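MEDIA RELEASE
For immediate use – July

Tenants' group questions "dishwasher-safe for life" claims on coloured tableware

Birnia Household Watch is calling on tableware sellers to publish the test results behind the durability claims printed on their packaging, after a members' survey found that many households had stopped believing them some time ago.

The survey drew 1,537 responses from renters and home owners across the Rarora district. Members were asked what they had bought for the kitchen in the past two years, what the box had promised, and whether the promise had held up. We publish the results with the usual caution. People who are annoyed about a plate are more likely to fill in a form about plates, and we make no claim that our members stand in for the whole country.

Even so, the comments are hard to wave away. The word "lifetime" came up again and again, usually with a question about whose lifetime was meant. Several members had gone looking for the terms of a lifetime guarantee and found that it covered faults in manufacture only, that it needed the original receipt, and that the buyer paid the postage both ways. For a single plate, the postage would often cost more than the plate.

What the labels say

Our office went through the packaging and online listings for 30 ranges of coloured plates and bowls sold locally. We looked for three plain pieces of information: what the item is made of, how hot it can safely get, and what "dishwasher safe" was taken to mean when the claim was made.

Most listings gave the first. Fewer gave the second. On the third, 27 of the 30 ranges offered no detail at all. A shopper could not tell whether the maker had run the item through a dozen cycles or a thousand, on which program, or with what sort of detergent. A small symbol of a plate under some drops of water was left to do the work.

We wrote to the sellers of all 30 ranges. The replies we received were polite. Some directed us back to the listing we had asked about. One, from the distributor of the Dauda range, said its products were "made for real family life", and did not answer when we asked how many washes a real family life contains.

Birnia Household Watch does not suggest that these products are unsafe, or that anyone has set out to mislead. Our complaint is narrower. If a seller wants credit for a test, the seller should say what the test was.

The trouble with bright colours

Yellows and reds drew the most comment from members, who reported fading, a chalky feel around the rim, and stains from curry and tomato that would not shift. Pale and white items had their share of complaints as well, mostly about grey marks from cutlery. We can't say from a survey whether bright colours wear worse or whether people simply notice it more. A proper laboratory comparison would settle the matter, and we would be glad to see the industry pay for one and publish it in full.

It is also hard to judge a finish by eye. A dark patch on a glossy plate may be a stain, a scratch or nothing more than a shadow, and colour shifts a good deal between a shop shelf and a kitchen bench. We ask members who are thinking of making a claim to look at the item in daylight, beside an unused piece from the same set if they have one.

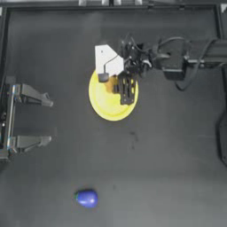 What we are asking for

Our requests are modest, and none of them needs a change in the law.

Sellers who print "dishwasher safe" should state the number of cycles tested and the temperature used, on the box or on a web page that can be found without a telephone call.

The word "lifetime" should be dropped from any guarantee that excludes ordinary wear. A guarantee against manufacturing faults is a perfectly respectable thing to offer and can be called by its own name.

Retailers should keep replacement pieces of a range for a stated period. Members told us repeatedly that a broken bowl meant buying another boxed set, and that the matching colour had been discontinued within a year of purchase.

We have seen voluntary codes before. The Ilemlow Label, launched with a good deal of fanfare as a mark of quality for kitchen goods, asks its participants to assess themselves and lets them renew by ticking a box. We have asked its administrators how many applications have been refused and are still waiting for a figure. Until one arrives, we advise shoppers to give the label no more weight than any other sticker.

Advice for shoppers

Keep the receipt, and take a photo of it, as thermal paper fades faster than most plates. Check the base of the item for a care mark before the packaging goes in the recycling. If a plate has failed well before a reasonable person would expect, go back to the shop where you bought it and ask for a remedy there. You don't have to accept being sent off to the manufacturer as the first answer, whatever the sign at the counter says.

Be wary of paying extra for a longer guarantee on cheap tableware. We have yet to see one that made sense on the numbers.

Next steps

A petition asking for cycle counts on packaging has gathered 2,764 signatures and remains open at our office and through our website. We plan to write again to the sellers who did not reply, and will list their names alongside those who did. Any seller who sends us a full test report will have it published without editing, favourable or otherwise.

The survey questions, the list of ranges checked and the letters we sent are available on request. The raw comments will be released once personal details have been taken out.

About Birnia Household Watch

Birnia Household Watch is an independent members' group that looks into everyday household goods and the claims made for them. It accepts no advertising, free samples or sponsorship from manufacturers or retailers, and is paid for by subscriptions.

Media enquiries: Birnia Household Watch, Rarora office, between 9 am and 4 pm.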